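トップ よみもの じっけん しつもんばこ おうちの方へ
よみもの > ロボットのはなし > ロボットはどうやっておぼえるの?

ロボットはどうやっておぼえるの? お手本あつめのはなし

こんにちは! わたしは毎日、ロボットに見せる「お手本」をあつめるしごとをしています。 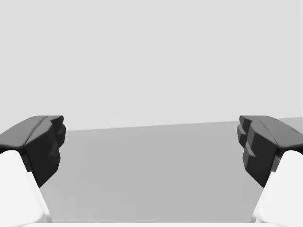

お手本といっても、習字のお手本みたいに紙に書いてあるものとはちょっとちがいます。「こういうふうに見えているとき、ゆびをこう動かしたよ」という記録のことなんです。見えているものと動きがセットになっているのが大事なところ。

みんなは、おはしの持ち方をどうやっておぼえましたか? 「親ゆびを何ミリ動かして……」なんて説明を読んだ人は、たぶんいないですよね。おうちの人の手を見て、まねして、ぽろっと落として、またやってみて。ロボットの学習も、それにちょっと似ています(おなかはすかないけどね!)。

わたしがお手本をつくる場所は、コンピューターの中です。つくえも、かべも、ロボットのゆびも、ぜんぶ計算でかいた世界。こういうのを「シミュレーション」といいます。わたしたちのチームは、自分たちの世界に「ドロリア(Drollia)」という名前をつけました。

ドロリアのロボットのゆびは2本です。白いゆびの先に黒いパッドがついていて、パッドの内がわは、だんだんになったギザギザ。この2本を開いたりとじたりして、ものをはさみます。たった2本でつかむのって、けっこうむずかしいんですよ。ためしに、親ゆびと人さしゆびだけで消しゴムをつまんで、くるっとむきをかえてみてください。ね?

さて、しごとのやり方です。わたしは手に持ったコントローラーでゆびを動かします。近づけて、はさんで、持ち上げて、おく。ここまでで、お手本が1回ぶん。つぎは、ものをおく場所を少しずらして、また最初からやります。むきもかえます。いつも同じ場所でばかり練習すると、ロボットは「そこにあるとき」しかできなくなってしまうんです。

2月に「つみ木をつかんで、はこに入れる」というお手本をあつめたときは、目標が200回でした。でも、とちゅうで楽しくなってしまって、数えてみたら246回! 手首はくたくたでした。今は、10回やったらお茶をのむことにしています。

しっぱいした回はどうすると思いますか? わたしは前、ぜんぶすてていました。でも、同じチームのバルトシュ・カチマルチクさんに「落としたあとで、ひろい直した記録はとっておいて」とたのまれたんです。きれいに成功したお手本しか見ていないロボットは、落としたとたんに、どうしていいかわからなくなることがあるんですって。なるほどなあ、と思いました。それからは「ひろい直し」という名前のフォルダをつくって、分けて入れています。

お手本がたまったら、コンピューターに学習させます。これは時間がかかるので、だいたい夜のあいだにやってもらって、朝、どきどきしながら画面を見にいきます。つかめる日もあれば、なにもないところをぎゅっとはさんでいる日もあります。そんな日は、どんなお手本が足りないのかを考えて、またコントローラーをにぎります。

おうちでも「お手本あつめ」をやってみませんか。ひとりがロボット役になって、目をつぶります。もうひとりがその子の手をそっと持って動かして、コップのあるところまでつれていってあげてください。何回かやったら、こんどはロボット役がひとりでちょうせん。コップの場所をかえたらどうなるかな? われないコップでやってね!

カテゴリ:ロボット・AI/小学校中学年から/しごとのうらがわ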